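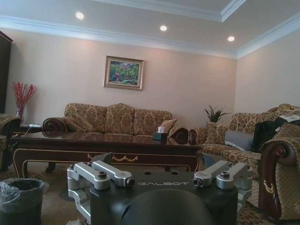

Ticket 1000 — Lounge, recessed lights flickering
Opened: 25 July 2020
Site: Hinojosa, ground floor
Reported by: Noemí Palacios

Fault: ceiling lights in the tray flicker for the first few minutes after switching on, then settle. Worse at low dimmer settings.

Checks
Lamps swapped between positions. No change.
Terminals at the wall dimmer tightened. No change.
Dimmer bypassed with a plain switch. No flicker in 20 minutes.

Cause: Grusico dimmer, minimum load 22 W. The circuit falls below this when dimmed.

Action: Zillura trailing-edge dimmer fitted, low end set to 13 per cent. Sofa pulled forward for access and put back under the painting — damask covered with a dust sheet throughout. Crown moulding not touched.

Status: monitoring. Close at the end of July if no further reports.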